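Stotby Facilities Help Desk
Ticket 815
Subject: Wall outlet by the round table keeps losing power, lights flicker in the same room
Location: Urnwood building, Room 148
Opened: September 10, 2019
Category: Electrical / Lighting
Priority: Normal, changed to High, changed back to Normal
Status: Closed

Original request

The outlet low on the wall next to the round table in 148 stops working during the day. It comes back without anyone doing anything, sometimes in a few minutes and sometimes after lunch. People put their phones on that table to charge and find them no fuller than when they left them. We also get a flicker from the ceiling tubes. It may be the same fault or it may be a second one. The smaller room at the back is fine as far as we know, but its light is on a separate switch.

Things we have tried:
Different charger in the same outlet. No change.
Same charger in the kitchen. Works.
Turning the tube lights off and on. Flicker goes away for a minute, then comes back.
Moving the table away from the wall in case a leg was pushing on the cable. No change, so it was moved back.

We have not opened anything or touched the breaker panel.

Help desk, first reply

Thanks for the detail. Please answer the following when you can.
Is the outlet fully dead when it stops, or weak?
Does the flicker happen at the same time as the outlet losing power?
Is anything with a heater or a motor plugged in anywhere along that wall?
Has anything been hung from, or tied to, the conduit on the ceiling?

Until we have looked at it, please don't use the outlet for anything bigger than a phone charger. If you notice a burning smell or a brown mark on the cover, stop using the room and call the desk instead of updating the ticket.

Requester

Fully dead. A plug-in night light was used to check and it goes straight out, no dimming.

The flicker does not line up with it. We have had the flicker with the outlet working, and we have had steady light with the outlet dead.

There was a fan heater on that wall until last spring. It went back to the store room and has not been used in 148 since.

Nothing is hung from the conduit. The pendant lamp has its own fixing and was put up by the landlord.

No smell, no brown mark.

Help desk, notes from first visit

Cover plate removed with the circuit off at the panel. Wiring inside is older than the plate. One conductor had been pushed into the back of the outlet instead of being wrapped on the screw, and it moved when pulled gently. That would explain an outlet that comes and goes. Cut back, stripped and put under the screw. Plate refitted.

Tested with a plug-in tester and a 100 watt lamp. Outlet held for the whole visit. Wiggled the plug in both sockets with the lamp on and it stayed lit.

Panel label for this circuit reads "148 + hall." The hall outlets were checked and they are on it. The ceiling tubes in 148 are not. They run from breaker 3, which has no label at all. A paper label has been taped on for now.

Did not work on the lights this time. A ladder could not be placed safely with the room in use. Second visit to be booked.

Requester

Outlet was fine for two days and then went dead again this morning. Flicker is the same as before. Raising the priority, if that is allowed. The table is where visitors leave their things and it is awkward to keep telling them the power there can't be trusted.

Help desk

Priority raised. Before we send anyone, please unplug everything from that outlet, wait a minute, and plug in only the night light. Then move the cable that normally lives there to a different outlet and tell us whether whatever is on it works.

Requester

Did that. The night light came on straight away. The cable was tried in the kitchen and it was dead there too, unless it was held at an angle near the end. So this morning's problem was the cable, or partly the cable. Sorry for raising the priority.

We had not thought to check it. It always runs down from the outlet and the end with the small yellow-and-red plug lies on the floor, so it has probably been stepped on a good deal.

Help desk

No problem. Two faults on one outlet is common enough. The loose conductor was real and needed fixing either way. Please take that cable out of use and mark it. Priority is back to Normal.

For the lighting, we have asked Mirzaei Electric for a quote, as they did the last round of work in the Urnwood building. They need to know how the tubes are laid out under the beams and what stands near the wall, so they can decide on a ladder or a platform. The round light-wood table and the things on it (the white basket with the pink fabric, the black box with the silver latch) will have to be moved before they come.
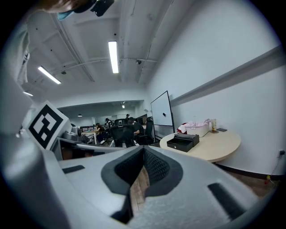 Mirzaei Electric replied that a platform is the better choice under exposed beams, and that flicker which clears for a minute after switching is usually the ballast and only sometimes the tube. They asked for the make of the fittings if anyone could read it from the floor, and said they would rather bring spare ballasts on the first trip than come back for them.

Help desk

Fitting make passed on. The purchase record says Steka, bought as a batch for the whole floor. The record doesn't say whether the back room was included, so Mirzaei has been told to check that one separately.

Access notes sent to Mirzaei:
Use the side entrance. The front steps are too narrow for the platform.
The floor in 148 is wood. Put sheets or rubber feet under anything with wheels.
The wall with the ledge is white and marks easily. Nothing is to be leaned on it.
The pendant lamp on the left side of the ceiling belongs to the landlord. Work around it.
Lights in 148 are off at breaker 3. Don't go by the printed panel chart, it has not been updated.

Requester

The table can be moved by two people. We'll clear it the evening before and put it in the back room. Can somebody tell us whether the desks need covering as well? Last time the ceiling was worked on there was grit on everything for a week.

Help desk

Yes, please cover desks and keyboards. Mirzaei brings sheets for the floor only. There are old curtains in the store room that do the job.

Help desk, notes from second visit

Mirzaei on site with platform. Covers off the tube fittings one at a time.

Fitting nearest the middle of the room: ballast hot and buzzing, replaced. Tube was fine and went back in.
Fitting on the left: one end cap had a hairline crack and the tube was not seated all the way. End cap replaced, tube reseated. This one was the worst of the flicker.
Small fitting on the far left: no fault found. Contacts cleaned.
Back room: no fault found.

While the covers were off, they looked at the conduit along the beams. One strap had a missing screw and the pipe could be lifted slightly by hand. New screw put in. It had nothing to do with the flicker.

Lights run for an hour with the covers back on. No flicker seen. Platform out through the side door, no marks on the wall.

The outlet was tested again at the same time. Still good.

Requester

Lights have been steady all week. The outlet has worked every day with a new cable. The new one is shorter and doesn't reach the floor, so it stays up on the table next to the phones.

One leftover: there is a thin line of dust on the ledge that the cleaners can't reach without a step. Is that a ticket of its own?

Help desk

Cleaning requests go to the front desk sheet, but we have added it there for you this time.

Still open after this ticket:
Panel chart for Urnwood to be redrawn and printed. The taped label on breaker 3 stays until then.
Remaining push-in outlets on the "148 + hall" circuit to be opened and moved to the screws. Booked for November together with the yearly smoke alarm check.
Old cable to go in the electronics bin. Please cut the plug off first so it doesn't find its way back into a drawer.

Requester

Plug cut off, cable in the bin. Fine to close.

Help desk

Closed. Replying to this ticket within 3 weeks will reopen it. After that please open a new one and quote 815.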